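Caring for Small Lidded Containers in the Home

November
By Dehua Zhong, Household Advice Desk, Rosance Home Extension

Small containers with attached lids are used in most kitchens and workrooms for salt, tea, cotton swabs, picture hooks and similar goods. They are washed less often than cups and plates, and residue tends to collect at the hinge and under the rim. The following guidance applies to containers of plastic, metal and glazed pottery unless otherwise noted.

Empty the container fully before washing. Dry goods should be poured onto a clean sheet of paper, checked for clumps and set aside. Material that smells stale should be discarded.
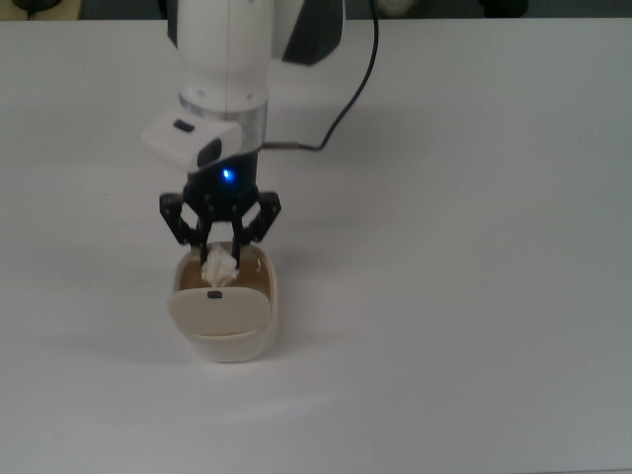

Photo: Vimholm Household Library

Wash the inside with warm water and a mild dish soap. A bottle brush with a soft tip will reach the base of a narrow container. Abrasive pads should not be used on glazed or painted surfaces. Where an odor remains, fill the container with warm water and one teaspoon of baking soda, leave it for 15 minutes, and rinse twice.

Hinges require separate attention. Open the lid as far as it will go without force and work along the hinge line with a dry toothbrush to lift crumbs and powder, then repeat with a damp one. Metal hinges should be dried at once with a cloth. A stiff hinge on a container that holds food may be treated with a single drop of food-grade mineral oil. Ordinary machine oil is not suitable.
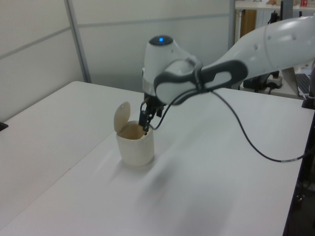 Cream-colored cup with its hinged lid open.

Drying is the step most often cut short. Leave the lid open and stand the container upright in a well-ventilated place for at least 4 hours before refilling. Containers intended for salt, sugar or powdered milk should be left overnight. Do not place them on a radiator or in a warm oven.

When refilling, use up older stock first. Leave a small space below the rim so that the lid closes without pressing on the contents. Write the name of the item and the month of filling on a paper label and fix it to the base, where it will not be rubbed by handling. Spices and dried herbs should be kept away from the stove and out of direct sunlight.
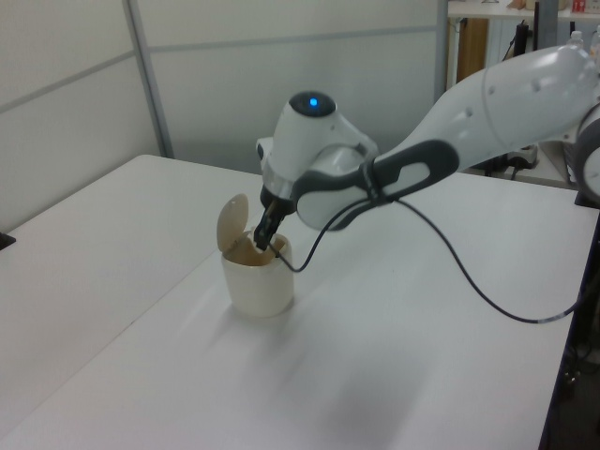
Small container with a flip-up lid, standing open.

Containers used for hardware, glue or cleaning products must not be returned to kitchen use, even after washing. Store the two groups in separate cupboards. Button batteries and medicines should be kept in child-resistant packaging and out of reach; a simple flip-up lid does not provide adequate protection.

Replace any container with a cracked rim, a loose hinge pin or flaking paint.

Last updated: November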